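From: Kyung-hwa Do
Date: Jan 17, 2021
Subject: Re: [history-writers] Reading group, and the parish letters

> Does anyone know whether the Cirthorpe letters are open to readers again?
> I saw the old finding aid but it stops at box 2, and I'd love to use
> them for my chapter on small-town newspapers. Also, are we still reading
> the Fadberg book next?

Hello all, and a slow happy new year to those I haven't written to yet!

Yes, the letters are open, though by appointment only, and you'll want to write well ahead. I spent most of last June with them (on scans, from my kitchen table) and I'm still fond of every one, even the long run about the price of hay. The finding aid you saw is the old one. The new list covers 256 letters, of which 136 have been transcribed, and the spelling has been left as it was, bless them. A few things that may help:

1. Ask for the Yoo transcripts first. They are by far the easiest to read, and the notes on local editors and printers are in there — just what you need for the chapter, I'd think. 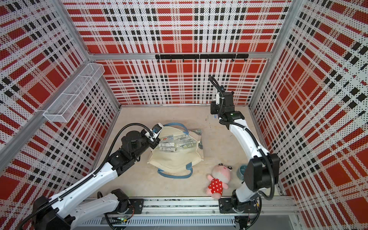
2. Don't trust the dates on the folders. I lost the better part of a week to a letter filed nine years too early, and I'd hate for you to do the same. The postmarks are a safer guide.

3. If you blog about your finds, please do send the link to the list. My own post on the hay letters got about 200 readers, more than my last article will ever see, and one of them wrote to me with a correction to my footnotes.

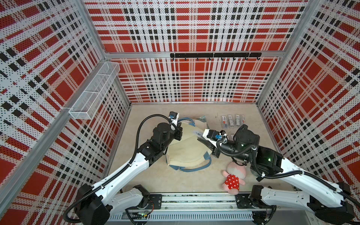 4. Yes, we're still reading Fadberg, chapters one through four. After that I'd like to propose the Satura essays, if people can stand another book on book reviewing. I can lend my copy, pencil marks and all.

Write to me off list if you want the new finding aid and I'll gladly pass it on.

Warmly,
Kyung-hwa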